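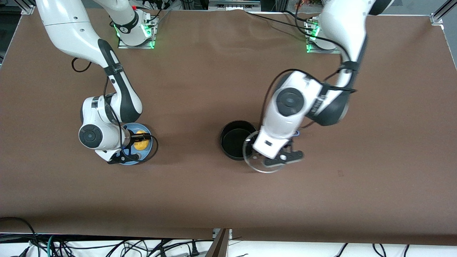 Platelet donation at the Talavera center: frequently asked questions

Last updated 05/09/2023

How is platelet donation different from giving whole blood?
Blood is drawn from one arm and passed through a cell separator. The separator keeps the platelets and a portion of plasma and returns the red cells to you. The process is called apheresis.

How long does an appointment take?
Allow two and a half hours. Collection itself usually runs 70 to 100 minutes, depending on your platelet count and body size. The remainder is check-in, screening and rest.

Can I donate platelets if I have never given blood?
Not at this center. We ask for one completed whole blood donation first, at either Talavera or Rutusier. Your blood type and vein assessment are then already on file.

Do I need to fast?
No. Eat a normal meal within three hours of your appointment and drink extra water the day before. Foods rich in calcium, such as milk or yogurt, are recommended that morning.

I took aspirin. Should I cancel?
Aspirin affects platelet function. Call the donor desk before you travel and give the date of your last dose. Do not stop any prescribed medicine in order to donate.

Why do my lips tingle during the donation?
The anticoagulant used in the tubing binds calcium and can lower the level in your blood for a short time. Tell the nurse as soon as you notice it. The return rate can be reduced and calcium tablets are available.

How often can I give?
Our minimum interval is 14 days. The booking system will not offer an earlier slot. After a whole blood donation the wait is eight weeks.

How many platelet donors are registered?
At the last count there were 2882 registered donors across both sites, of whom 1575 had given in the previous 12 months. Nearly 295 are matched donors called for specific patients.

Will I be told my platelet count?
Yes. It appears in your online record the next working day, under Results.

I moved from the Jutwood center. Is my record still valid?
Records from Jutwood were transferred in December. Your donor number is the same with an R added at the front. If you cannot log in, contact Genalyn Mercado in donor records.

Where do I park?
Use the Lestard Street entrance. Bay 11 is reserved for donors with limited mobility. Parking tickets are validated at reception.

Who do I contact about a reaction after I get home?
Call the clinical line printed on your aftercare card. For severe symptoms call 911. Questions that are not urgent can be sent to Nisha Shakya, lead apheresis nurse, through the message page in your donor account.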